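Mets wheel truing stand, bench model

Made by Werkness at Stulergate. £271 including VAT. In stock, collected or sent by carrier.

The Mets is a steel truing stand for bicycle wheels, meant to be bolted to a bench and left there. It takes front and rear wheels from 16 inch children's sizes up to 29 inch with the tyre fitted. The uprights are welded box section and do not fold. If you need a stand to put in a van or hang on a hook between jobs, the Fekiletti further down the page is the one to look at.

Both uprights move together on a single screw turned from the right-hand side, so the wheel stays on the centre line whatever the hub width. They open from 74 mm to 210 mm between the inside faces. That covers folding bike front hubs, ordinary road and mountain hubs, tandems, and the wide hubs used on fat bikes. Quick release and nutted axles drop straight into the slots. Thru-axle hubs need the adaptor cones, and a set for 12, 15 and 20 mm comes with the stand.

The feelers are hardened and have a square tip. One arm carries both the side feelers and the hop feeler, and it swings up from below on a coarse thread with a fine adjuster at the end. You can leave the arm where it is when you flip a wheel to check the dish. The arm reaches up past a mounted tyre, but we would take the tyre off for anything more than a quick correction. Disc rotors are checked with the small side gauge, which clips to the left upright and is sold separately.

Specification

Hub width: 74 to 210 mm
Wheel size: 16 to 29 inch, tyre on or off
Maximum tyre width: 122 mm
Weight: 14 kg with base
Base: 8 mm steel plate, drilled for M10 bolts
Finish: black powder coat, bare steel at the axle slots
Supplied with: thru-axle cones (three pairs), hex key, setting bar, printed instructions
Not supplied: bench bolts, rotor gauge, dial indicators

Fitting it to a bench

The base has 4 holes. Use all of them. A stand held by two bolts will rock slightly when you lean on a tight nipple, and you will end up chasing a wobble that is in the bench and not in the rim. The plate needs a flat surface at least 30 mm thick. Leave clear space in front of the edge so that the wheel can turn without catching on a vice or a drawer handle.

Height matters more than people expect. With the stand on an ordinary workbench the rim sits at chest height for most adults, and the feelers can be seen without bending. On a kitchen-height worktop it comes out low, and a plinth of solid timber under the plate is worth the trouble. Put a plain light-coloured wall or a sheet of white card behind the wheel. The gap between rim and feeler is much easier to read against it.

Setting the centre

Every stand is set before it leaves us, and the setting should be checked after it has been bolted down. Fit the setting bar in the axle slots, bring the side feelers in until one touches, then turn the bar end for end. If the same feeler touches in the same way, the stand is central. If not, slacken the two screws under the arm, move it by half of the difference, and tighten. Check again with the bar reversed. Do the same in about six months if the stand is used every day. In a home workshop once a year is plenty.

The main screw wants a little grease now and then. Keep oil off the axle slots — a greasy slot lets the axle creep as you work.

What it is like to use

Deividas Uibo built the first of these for his own bench, and the current one differs from it in two ways: the screw handle is larger, and the slots are cut deeper so that a heavy rear wheel with a hub motor does not lift out when spun. He still trues by eye against the feelers. Dial indicators can be fitted, and the arm has a threaded hole on each side for the usual brackets, but for rim brake or disc wheels in everyday use the feelers alone will get you as close as the rim joint allows.

It is a heavy thing and it is meant to be. You can stress-relieve a wheel in the stand by squeezing pairs of spokes without it shifting. Please don't use it to press on the rim from the side, as the uprights will stand it and the axle may not.

Buyers have asked whether the arm can be swapped for left-handed use. It can't at present. The handle can be moved to the left side with the hex key supplied, and that does most of the job.

Spares

Feeler tips, pair: £9
Thru-axle cones, per pair: £14
Setting bar: £18
Main screw and nut: £31
Rotor gauge: £26
Uprights are not sold singly. If one has been bent, send the whole stand back and we will quote for the repair.

Also from us

The Fekiletti folding stand uses the same feeler tips and cones and weighs less than half as much. It clamps to a table edge. It is fine for truing and for occasional building, and it does not open wide enough for fat bike hubs.

Delivery and returns

Stands go out by carrier in a double-walled carton. Two people should lift it if there are stairs. Collection from Stulergate is free, mornings only, and please ring first so that it can be brought down. The workshop is shut for the first half of September and orders placed then are sent when we are back. Unused stands can be returned within 30 days in the original carton. The guarantee is five years on the welded parts and one year on the screw, feelers and cones. 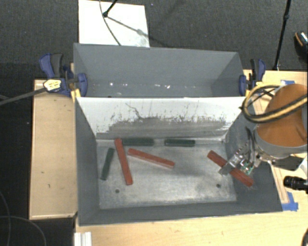
Loose fittings for the Mets are best kept next to the stand, and the cones in particular go missing when they share a drawer with axle nuts. A divided bin on the bench does well enough. In a grey one with two compartments, like the one with the red and dark green blocks in its front half, you could keep the cones and setting bar in the larger side and leave the other empty for nipples and washers from the wheel you are working on. Bins are not included with the stand and we do not sell them. Replacement cones are sent by ordinary post, and the order form asks for the axle size.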